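Reports to Funders | Arts and Heritage

February
By the project lead, Etville Gallery

Progress report: the Harries harbour picture, attribution and cleaning

You asked for a plain account of where the money has gone and whether the claim we started with still stands up. The short version is that the cleaning is going well, the paperwork is slower than promised, and I am less sure of the attribution than I was when we applied. I would sooner put that in the first paragraph than let you find it on page four.

Background, for those who joined the funding panel after the grant was made. The gallery owns an unsigned oil of a harbour at low tide, known in our records as the Harries harbour picture after the bequest it arrived with. For as long as anyone has kept a file on it, the file has said it was painted by the artist called the Terolgate Master, whose real name is not known and whose entire career rests on a small group of pictures that look like each other. The application asked for funds to clean the painting, to examine what lay under the varnish, and to settle whether the name on the label should stay there.

Cleaning

The surface was covered in a thick, yellowed varnish, and over that a second coat which we think is later and cheaper. Both have now come off the sky and the upper part of the water. The colour underneath is cooler and greyer than the picture we have been selling on postcards. Some visitors will not like it. The golden evening light everyone admires was mostly old varnish, and the wall text that praises it will need to be rewritten.

The lower third is untouched. There is an area of old overpaint along the quay, and we stopped there on purpose. The restorer's view is that it hides a damaged patch. My view is that it may hide very little, and that someone simply did not care for the way the quay was painted. We agree that it should not be removed until we have better evidence than two opinions.

The frame has been surface cleaned and put away. It does not belong to the painting and never did. It was cut down from something larger, and badly, and I don't propose to spend grant money on it.

Technical study

We commissioned Okik to carry out the infrared work and the paint samples. The infrared images came back on time and show a drawing under the paint, done quickly, with the church tower first placed further to the left and then moved. This has been greeted with some excitement in the building. A moved tower shows that whoever painted the picture changed their mind, and copyists do that less often than original painters. It does not tell us who the painter was. I have had to cross that sentence out of two draft press releases and put it back in.

The paint samples are more useful. We asked for 21 and got them all, taken from existing losses and from the edges wherever possible. Three of them matter most. They come from the blue in the sky, and they contain a pigment that fits the dates usually given for the Terolgate Master but was also sold widely for decades afterwards. So the picture could be right. It could just as easily be by a follower working a generation later. The sample report puts this more gently than I have.

The ground layer, which is the first coat on the canvas, is a warm brown. The accepted Terolgate pictures are said to have a grey one. I say "said to" because when I went looking for the source of that statement I found one old catalogue, and every later writer quoting it. As far as I can establish, none of the other pictures has been sampled. We are comparing a measurement with a rumour.

The paper trail

This is the part that has disappointed me. The application said the history of ownership was "well established". I wrote those words and I would not write them now. The bequest itself is sound and the documents for it are in order. Before that there is a sale catalogue that lists "a harbour, with boats", 70 lots into a long day, with no size given and no artist. It has always been taken as our painting. There must have been a great many harbours with boats on the market.

An inventory number, 2965, is painted on the back of the stretcher in white. Earlier files call it a dealer's stock number. We have found no dealer whose numbering it matches. It may belong to a warehouse or a removal firm, or to a collection that has not been traced. I have asked for no extra time to chase it, but it is the one lead that could still surprise us, and I will keep at it in the gaps.

There is also a letter in the file that refers to "the Terolgate picture" hanging in a dining room. It has been read as proof that the family knew the artist. It seems more likely to me that they meant a picture of Terolgate. The harbour in our painting may or may not be that town. The tower is wrong for it, and so is the slope of the ground behind the quay, though painters have always moved hills when it suited them.

How the attribution came about

I had not expected to spend part of the grant period reading about the history of the label, but it has been worthwhile. The Terolgate Master was put together by one writer, from pictures that shared a low horizon, pale figures and a certain way of doing rope. Our painting was added afterwards on the strength of a black and white photograph. The writer seems not to have visited Etville. Later books repeat the attribution with growing confidence, and by the time it reached our own guidebook every "perhaps" had dropped out.

The rope in our picture is good. I have looked at it a great deal lately and it is the best argument we have. It is also in the part of the painting that has not been cleaned, and I would like to see it without the brown coat before leaning on it any harder.

Public side of the project

The public talks went ahead. The Sunday session was full and the weekday one was not. People mostly wanted to know what the painting is worth, and we told them that we don't give values. We were also asked several times why the gallery did not simply trust the experts. The answer I gave was that there has been one expert, a long time ago, and the rest of us have been copying from that book.

The web page for the project is live. It needs work. The before and after slider makes the change in colour look more dramatic than it is in the room, and I have asked for the lighting of the two photographs to be matched - they were taken under different lamps, and a fair share of the difference comes from that.

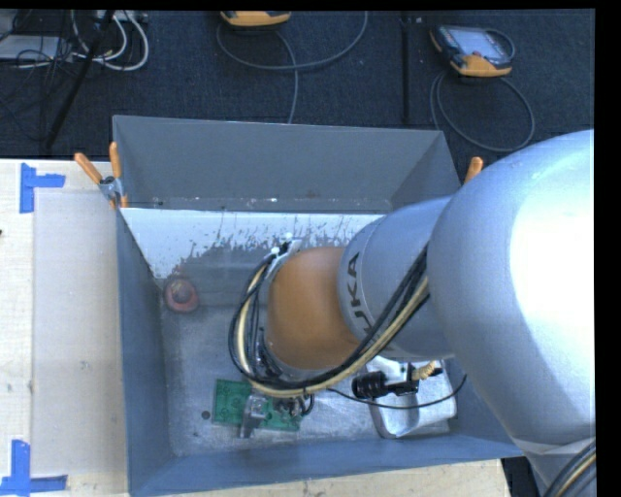 Is the Harries harbour picture by the Terolgate Master?

On present evidence it can't be shown either way. The materials allow it, the drawing is in keeping with an original work, and the documents do not support it. If I had to write the label tomorrow I would put "attributed to", and I would want the reasons printed underneath.

Spending and time

Spending is within the budget. The sampling cost what was quoted. The archive work has cost less than planned, mainly because there turned out to be fewer archives worth visiting. I would like permission to move the unspent travel money to a comparison study, so that at least one of the accepted Terolgate pictures can be sampled by the same method as ours. Without that, the result about the ground layer is close to useless. The owners of the nearest one have been approached and have been polite, but have not agreed.

The timetable has slipped. Cleaning of the lower third was due to be under way by now and has not started. I don't regard this as a failure, but it is a change from what you approved and should be recorded as one.

What could go wrong

The overpaint on the quay may come away and leave us with an ugly loss that has to be filled and retouched. There is a sum set aside for this and it should be enough.

The comparison may be refused. In that case the final report will say less than you were hoping for. I would ask the panel not to press for a firmer conclusion than the work can bear. There is already some wish in the gallery to announce a "rediscovered" painting in time for the rehang, and I have declined to put my name to the word.

The attribution may also be lost altogether. The picture would then be by an unknown painter, it would be cleaner than it has been in living memory, and we would still hang it.

Decisions needed from you

Approval to move the travel money, as described. Agreement that the overpaint stays until the infrared images of that area have been read by a second restorer from outside the gallery. And a view on the wall label, which at present states the attribution as fact. I would like to change it now and not wait for the final report.

The Okik sample report and the infrared images are attached, along with the page from the sale catalogue. The catalogue page is a poor copy, but the entry for the harbour can be read, and it is as short as I have said.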